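Stako Facilities Help Desk
Ticket 505
Category: Housekeeping / Furnished room, second floor
Status: Closed
Priority: Normal
Site: Siqueira building

Opened by: room users
Assigned to: housekeeping desk

Original request

The trash in the furnished room on the second floor is not being dealt with properly. There is litter on the carpet most afternoons and by the next morning some of it is still there. The cleaning contractor (Stultus) has been told twice. Please find out what is going wrong and fix it. We share that space with people working at desks, and they have started to mention it too.

Not a safety issue, except that a can on the floor near the bed got stepped on last month.

Update 1, housekeeping desk

Thanks for the report. Before we go back to Stultus we need to know the following:

What kind of trash is left behind?
Is it on the floor, on the furniture, or both?
Is there a bin in the room, and is it full when this happens?
Is anything being thrown away that should be kept?

Update 2, room users

Mostly drink cans, plastic bottles, bits of cardboard and paper. On the floor and on the furniture both. There was a bin with a lid but it went to the kitchen in November and did not come back. At the moment we use loose trash bags. Nothing has been thrown away by mistake that we know of, but the reverse happens a lot. Things that are obviously trash get left because the cleaner is not sure.

Update 3, housekeeping desk

Checked the contract sheet. Stultus is down for the following in that room: empty bins, vacuum carpet, wipe door handles. There is nothing on the sheet about picking up loose items from the floor or clearing surfaces. Their crew is told to vacuum around anything bigger than a coin and to leave whatever is on furniture. That explains a good part of it. They empty bins, and there is no bin.

Asked Stultus whether they could add floor pickup. They said yes, if someone tells them in writing what counts as trash. Their concern is the furniture. They do not want to throw out a drink that somebody is coming back for, and we agree with that.

Next step on our side is to see the room during a cleanup and write the list from what is there.

Update 4, housekeeping desk

Went up in the afternoon. People were in at the far side of the room and the pickup was under way at the bed end. Notes from the visit:

The carpet is beige, so anything dark or colored on it stands out right away. White paper scraps do not, and those are the ones that get missed. The worst spot is the open stretch of floor between the bed and the TV stand.
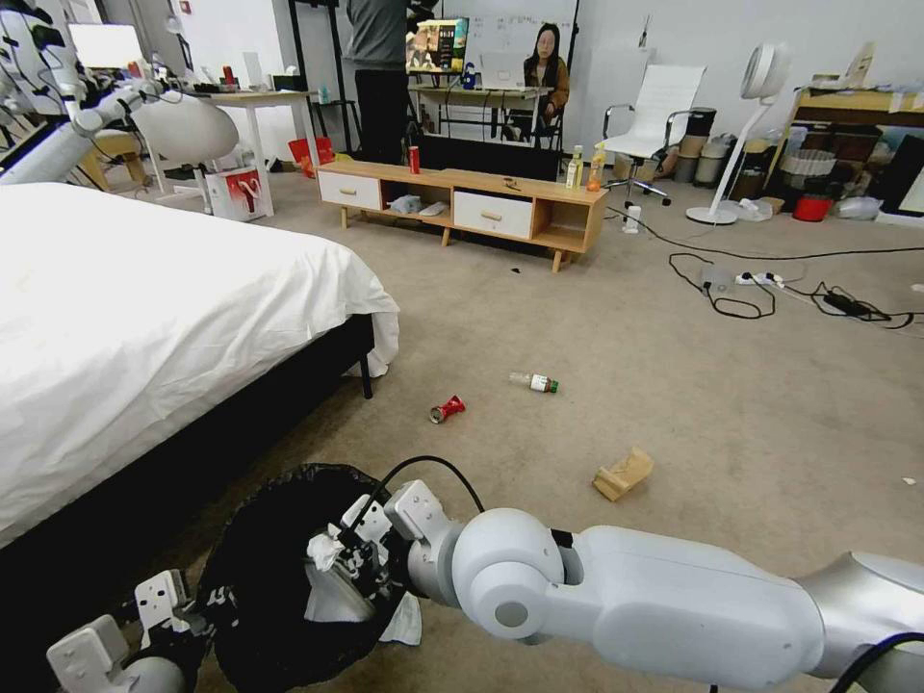 Ticket 505, attachment: floor between bed and TV stand, pickup in progress.

Going by the attachment, we sorted things as follows.

Trash, pick up without asking: the crushed red can on the carpet, the plastic bottle with the green label lying past it, the crumpled piece of cardboard, the little white scrap, and the small dark bit in front of the TV stand. All of it is on the floor and none of it is worth a question.

Leave alone unless told otherwise: the red can standing on the TV stand, the tall clear bottle and the bottle with the orange cap. They are upright and on a surface. We cannot tell from looking whether anyone wants them. Same for the white items stored in the open cubbies underneath.

The carpet under the mouth of the bag also needs checking. There is a piece of white paper poking out from below the rim. When a bag is lifted, anything underneath it stays on the carpet, and on beige it is easy to walk away from.

Update 5, room users

Agree with the list. Two comments.

First, the stuff on the TV stand is sometimes ours and sometimes left over. If the rule is "standing up on furniture stays," then it will stay forever, because we also forget. Could there be an end-of-day rule?

Second, the bags. They slump. You need one hand to hold the side open and the other to put things in, and if you let go the top folds over and you start again. It makes a small job slow. We would rather have a proper bin.

Update 6, housekeeping desk

On the end-of-day rule: suggest that open drinks on furniture belong to the room until 5 and to housekeeping after that. Anything people want to keep overnight goes in one of the drawers of the TV stand. We will put this on the door sheet.

On the bin: agreed, a bag with nothing holding it up is a nuisance. We have a stock of Prosia step bins in the basement. Will send one up. The liners in the cupboard are the black ones you already have. Checked the size against the bin and they fit with enough left over to fold down outside the rim.

Where do you want it? By the bed, or by the TV stand?

Update 7, room users

Not by the bed please. The duvet hangs down over the frame on that side and a bin pushed against it will get the cover dirty. Against the wall near the door would be best.

Also, can we recycle the cans and bottles? Right now everything goes in together, tissues and all.

Update 8, housekeeping desk

Wall near the door is fine.

Recycling: yes. The building takes cans and plastic bottles in one stream and cardboard flat in the other. Paper scraps and tissues go in regular trash. We will send two bins, one with a black liner for trash and one with a clear liner for cans and bottles. Cardboard can be leaned beside them and Stultus will take it down. Please do not crumple it if you can help it, it takes up less space flat.

Empty the bottles before they go in. A half-full bottle in a clear liner leaks at the bottom and then the bin has to be washed out.

Update 9, housekeeping desk

Bins delivered and placed. Door sheet posted. Text of the sheet, for the record:

Furnished room, end of day

Pick up everything on the carpet, starting at the bed and working toward the TV stand.
Look under the edge of the bed cover. Do not pull the duvet down to the floor to do it.
Look along the front of the TV stand and between its legs. Small debris collects there.
Cans and bottles go in the clear liner, emptied first.
Tissues, paper scraps and food wrappers go in the black liner.
Cardboard flat, beside the bins.
Drinks left on furniture after 5 will be thrown out. Use a drawer for anything you are keeping.
Do not clear items from the cubbies or from the desks.
If you use a loose bag, lift it and check the carpet before you tie it.

Copy sent to Stultus with the same wording. They have added floor pickup and surface drinks to their sheet for this room only. Desks are not included and they will not touch laptops, monitors or anything standing near them.

Update 10, room users

First week with the new setup. Mostly good. The carpet was clear every morning except one, when we found a bottle cap and some shreds of paper by the TV stand. The vacuum seems to push light paper up against the legs of the stand and leave it there.

The clear liner fills faster than the black one. Could it be changed more often?

One complaint from the desks: the step bin is loud when the lid drops.

Update 11, housekeeping desk

Asked Stultus to use the hose attachment around the legs of the stand. The legs are splayed, so the flat head cannot get in close. They had the attachment on the cart and were not using it in that room.

Clear liner will now be changed daily. Black liner stays at every second day unless it is full.

Lid noise: put felt pads under the rim on both bins. If the pads come off there are spares in the supply cupboard, top shelf, in the box with the door stops.

Update 12, room users

Pads work. Carpet has been fine. One person lost a full bottle of iced tea to the after-5 rule and has been pointed to the door sheet.

No further requests on this one. There is a separate issue with a stain on the carpet close to the bed, which we will open as a new ticket.

Resolution

Cause: no bin in the room after the old one was moved; contractor sheet did not cover loose items on the floor or drinks on furniture; no agreed rule on what counts as trash.

Fix: two step bins by the door, trash and recycling. Door sheet posted. Contractor sheet updated to match. Hose attachment to be used around the TV stand. Clear liner changed daily.

Parts and supplies used: 2 Prosia step bins, 1 roll clear liners, felt pads. Black liners from existing stock.

Follow-up: the kitchen still has the original lidded bin and would like to keep it. Inventory changed to show it there.

Ticket closed August 1, 2018. Reply to this ticket within 9 days to reopen it. After that, please open a new one and quote the number above.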